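News > Press Releases > Household and Kitchen

Gultalcombe Opens Secondhand Kitchenware Shop and Lending Shelf in Zetosville

Last updated: Sunday, August 19, 2018

14 comments | 48 shares

ZETOSVILLE — Gultalcombe, the household goods reseller, has opened its first permanent shop at the corner of Nistor Street and the old rail yard. The shop sells used bowls, plates, trays, pots, baking pans and hand tools for the kitchen. It also runs a lending shelf, where residents can borrow larger items for up to 7 days at no charge.

The company started as a weekend stall at the Nistor Street market. It sold out of a van for most of that time and stored its stock in a rented garage. The new shop has a sales floor in front and a sorting and washing room in back. Customers can bring in items during all open hours, and staff will look them over at the counter.

"People kept asking us where we were during the week," said Siobhán Keane, who manages the shop. "They had boxes in the car and no place to take them. Now they can come in on a workday, drop off what they don't need, and be home for supper."

Gultalcombe accepts most kitchen items made of metal, glass, ceramic, wood or hard plastic. Pieces do not have to match. Single plates and odd bowls are priced individually and shelved by size, and complete sets are kept together near the front window. Items with chips on the rim, loose handles or worn nonstick coating are turned down at the counter, and staff can point customers to the city recycling drop-off for metal and glass.

Sellers can choose cash or store credit. Credit is worth more than the cash price and does not expire. The shop pays by the piece for cookware and by the box for mixed tableware. A printed price guide is available at the counter and was last revised in May, when the company set its rates for the move indoors.

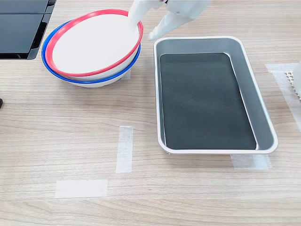
Everything that comes in is washed before it goes out for sale. Stacks are taken apart, and each piece is checked for cracks by hand. Stuck bowls and glasses are a common problem with boxed donations, and the back room has a deep sink set aside for loosening them. Wooden spoons and cutting boards are scrubbed, dried on racks and oiled. Electrical items are tested on site and tagged with the date of the test.

The lending shelf holds 446 items at opening. It includes stockpots, roasting pans, cake tins, punch bowls, canning kettles, folding tables and serving trays. Borrowers need a library card or a utility bill with a Zetosville address. There is no deposit on items from the lower shelves. A refundable deposit of $5 applies to anything with a motor, including stand mixers and ice cream makers.

"Most households need a 20-quart pot once a year," Keane said. "We had one customer at the stall who bought the same pot from us and sold it back to us three summers in a row. She can just borrow it now, and it won't take up her closet."

Late returns are charged by the day, up to the price of the item. Borrowers who break something are asked to tell the staff when they bring it back. Small repairs, such as a new knob for a lid, are done in the shop. Items that can't be fixed will be replaced from sales stock when a similar piece comes in.

The shelving and counters came from Drosonus, a restaurant supply firm that closed its Zetosville showroom last winter. Gultalcombe bought the fixtures along with the showroom's remaining stock of sheet pans, steam table pans and mixing bowls. Those pieces are new and are marked with a green sticker so that customers can tell them from used goods.

The shop employs five people, two of them full time. It is hiring for one more part-time position in the washing room. The work involves lifting boxes of up to 30 pounds and standing for most of a shift. Applications are available at the counter.

Gultalcombe will keep its stall at the Nistor Street market through the end of the season. The stall will carry a smaller selection, mainly tableware and jars, and will accept returns from the lending shelf. It will not buy from sellers on market days, and customers with boxes to sell are asked to take them to the shop.

Hours and location

The shop is open Tuesday through Saturday from 9 a.m. to 6 p.m. Sellers with more than three boxes should call ahead. Parking is free in the rail yard lot, and the side door has a ramp. Carts are kept inside the side door for heavy loads.

About Gultalcombe

Gultalcombe buys, sells and lends used kitchen and household goods in Zetosville. The company is privately owned.

Media contact: Siobhán Keane, shop manager, at the Nistor Street address during open hours.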